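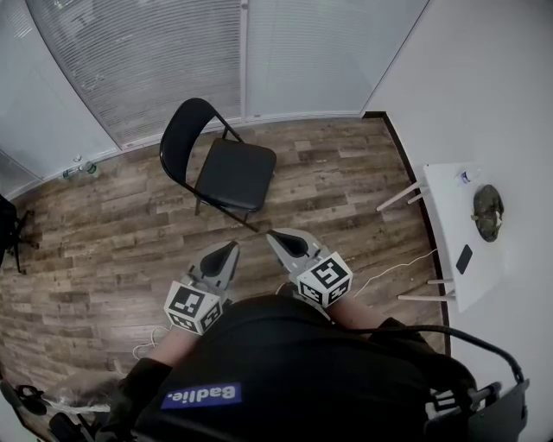 Spare chairs and small tables wanted for the Billcombe rooms

The meeting rooms at Billcombe reopened in April after the floors were done, and bookings have picked up faster than we planned for. The large room is fully furnished again. The smaller ones are still short of places to sit, and groups have been carrying chairs up and down the corridor before each session and not always carrying them back.

We are asking members who have furniture they no longer need to let us have it. Folding chairs with a padded seat are the most useful. They stand up to an afternoon's use, one person can move them, and they go flat against the wall when the room is wanted for something else. Black is easiest to match with what we have, but we will take other colours. Please check that the hinges close properly and that all the feet have their caps on. Bare metal legs mark the planks, and we have had to touch up three places near the door already.

Small side tables are also wanted. People need somewhere to put a phone, a cap or a bottle of water while they are busy, and at present most of it ends up on the floor. A table with thin legs is fine as long as it doesn't rock. We can't take glass tops or anything wider than the door to the store.

Drop-off is on 2019-06-01 at the side entrance in Sarisville Road. If you can't manage that day, write to Shuk-fan Kan at the office and she will arrange another time. We can collect within the town, but the van only holds 5 chairs and a table at once, so tell us what you have before you offer to leave it outside.

A few notes on the rooms while we are on the subject. The white blinds on the glass side should be left down and turned with the rod. Pulling the slats apart to look out bends them, and a new set from Fang costs 200 pounds a window. Leads and cables should be run along the wall where possible, and unplugged at the end of a booking. Bags can go on the hooks in the corridor.

Items left behind are kept in the office for three weeks. We have a growing box of chargers and drinks bottles, so please look through it if you have lost something.

Furniture we can't use will be passed on to the Eltska reuse shop, which has agreed to take anything sound. If you would prefer to have your chair back in that case, tie a label with your name and phone number to it. The booking sheet for the summer is on the board outside room 3.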